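4.3 Moving a Saved Character to a New Season

A character made in Stirnel can be carried from one season to the next, along with its gear and map pins. The transfer is done from the main menu. It cannot be started while a match is loading or while the player is in a party lobby.

Before you start

The account must be at level 9 or higher. Unspent season tokens do not carry over. Spend them at the Trukton depot first, or they are converted to plain coins at the rate shown on the season screen.

1. From the main menu, open Profile, then Characters.
2. Select the character to be moved. A character that is locked in a ranked queue is grayed out and cannot be picked.
3. Choose Carry Over. The game lists the items that will move and those that will stay behind.
4. Check the list. Items marked with a broken chain belong to the old season and stay in the archive.
5. Hold Confirm until the bar fills. Letting go early cancels the transfer with no loss.

CAUTION: Do not close the game while the save icon is turning. A transfer that is cut off may leave the character in both seasons, and the account is then held until support clears it.

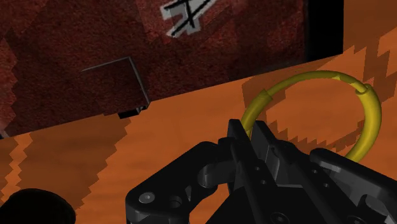
6. When the character screen returns, enter the Koutsoukos region once and leave by any gate. This writes the new spawn point.
7. Open the map and remove old pins as needed. Ladders, ramps and chests that were moved between seasons keep their old pins until these are deleted by hand.

Note: Up to 3 characters can be carried over per season. Deleting a moved character does not free its slot.

Storage limits

The archive holds 2,273 items per account. Above that number, new items go to the overflow tab and are removed when the season ends. Most transfers take some 55 seconds – longer if the archive is nearly full.

If the transfer fails

Error "Slot in use": leave the party, return to the main menu and repeat from step 1.

Error "Season mismatch": the game needs an update. Install it, restart and try again.

Character appears without gear: open Archive, select Tistura Vault and choose Restore. The option is available until the October reset.

Section revised Thursday, September 4, 2025, by Uliana Bondarchuk. Controller button names are listed in 4.4.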